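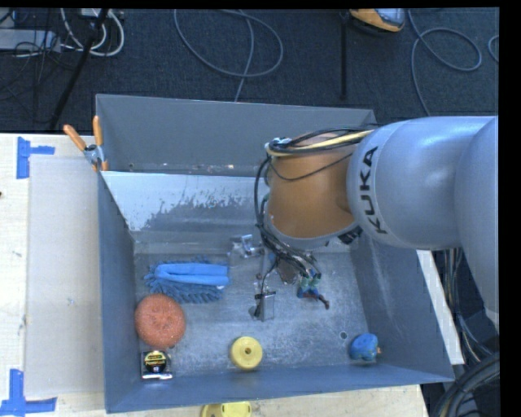

Célula 2, braço KUKA sobre a caixa metálica, com a esponja, a escova e a fita métrica no fundo.

Tópico: Regras para cabos no punho e marcação da mesa

wsolis_celula
Boa tarde a todos. Escrevo desde a Nultetside e peço desculpa pelo meu português, que ainda não é perfeito. Estamos a redigir uma norma interna para as células de recolha de peças em caixa e queria a vossa opinião sobre três pontos:
1. Os cabos da garra devem ser presos ao punho a cada 135 mm.
2. A posição dos objetos fixos marca-se na mesa com fita azul.
3. Velocidade máxima de 200 mm/s enquanto a garra está abaixo do bordo da caixa.
O ponto 1 é aquele em que temos menos acordo.
Wenceslao Solís

torno_velho
O ponto 3 parece-me bem. O ponto 1, não. Com os cabos presos tão curto, o último eixo perde curso e alguém vai acabar por cortar as abraçadeiras. Na tua foto os cabos estão emaranhados mesmo em cima da garra – isso sim, eu não aceitava numa auditoria.

A_Escobedo
Não concordo com o torno_velho. Na Palacios tivemos uma regra só com a frase «cabos arrumados» e cada turno entendia uma coisa diferente. Um número pode ser mau, mas pode-se verificar. Eu escrevia a distância e acrescentava um teste: rodar o punho até aos dois limites, devagar, antes do primeiro ciclo.

torno_velho
O teste aceito. O número continua a ser arbitrário. De onde vêm os 135?

wsolis_celula
Vêm do manual antigo da Asthorpe, que foi escrito para outro punho, mais comprido. Reconheço que não é um bom argumento. Vou propor «distância definida por modelo» e o teste da Anayeli.

mrg_linha4
E a mola de aperto no canto da caixa? Se a trajetória passa por ali, o volume dela tem de estar no modelo de colisão, com os cabos incluídos. Nós usamos uma margem de 800 mm na aproximação, mas temos espaço.

A_Escobedo
800 é muito, numa mesa assim não cabe. Quanto à fita azul: serve, se a norma disser quem a substitui. A nossa descolava nos cantos e depois cada um colava onde lhe parecia.

wsolis_celula
Obrigado, fica anotado. Publico aqui a segunda versão na quinta-feira, com o ponto 1 alterado e a mola no ponto 2. O ponto da velocidade fica como está, se não houver mais objeções.

torno_velho
Põe também quem assina o teste do punho.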